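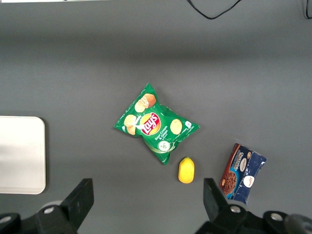 *Mesa gris y cables negros. Foto: Josée Lavoie*

# Biblia de estudio Claro, edición Kendthorpe

Compré la Biblia Claro el octubre pasado para preparar las lecturas de mi grupo parroquial. Mi lengua materna es el francés y leo la Escritura en español desde hace pocos años, así que mi opinión es la de una lectora que todavía consulta el diccionario.

El volumen tiene unas 900 páginas y contiene solamente el Nuevo Testamento, los Salmos y los Proverbios. En la portada esto se dice con letra pequeña, y me parece una falta de cortesía hacia el comprador. Yo lo supe cuando busqué a Rut y no la encontré.

## La traducción

Es sencilla y se lee bien en voz alta. Las frases son cortas, el vocabulario es el de todos los días. En las parábolas de Lucas este estilo funciona de manera admirable: leí entera la del hijo pródigo sin detenerme ni una vez. En las cartas de Pablo me gusta menos. El capítulo 8 de Romanos está dividido en tantas frases pequeñas que el argumento se pierde, y tuve que volver a mi Biblia francesa para seguirlo.

Los Salmos están impresos en verso, con sangría. El 22 y el 130 me han gustado mucho. El 119, en cambio, pierde las letras hebreas que encabezan cada estrofa, y ninguna nota lo menciona.

## Las notas

La editorial anuncia 1.000 notas al pie. Muchas explican costumbres (el lavado de los pies, las monedas, las bodas) y son muy útiles. Otras repiten el versículo con palabras distintas. Hubiera preferido más referencias cruzadas, sobre todo entre Mateo y los profetas, aunque comprendo que los profetas no están en el tomo.

Las introducciones a cada libro ocupan 2 páginas, también la de la carta a Filemón, que es más larga que la propia carta. La de Marcos es la mejor. Explica sin miedo el problema del final y deja que el lector piense.

## El objeto

La letra es la Kuroda, bastante clara, con los números de los versículos en el margen. El papel es fino y se transparenta un poco; si subrayo con lápiz no hay problema, con bolígrafo sí. La encuadernación Prondska se abre plana desde Hechos, pero en los primeros capítulos de Mateo hay que sujetarla con la mano. Lleva 2 cintas, roja y verde. La verde se me ha deshilachado ya.

## Para quién

La recomendaría a un grupo de lectura que empieza con los Evangelios, y a personas que, como yo, aprenden el idioma. Para un estudio serio de Pablo buscaría otra cosa. Le pongo tres estrellas y media de cinco; con Isaías incluido le habría dado cuatro.

Josée Lavoie, 9 de mayo de 2020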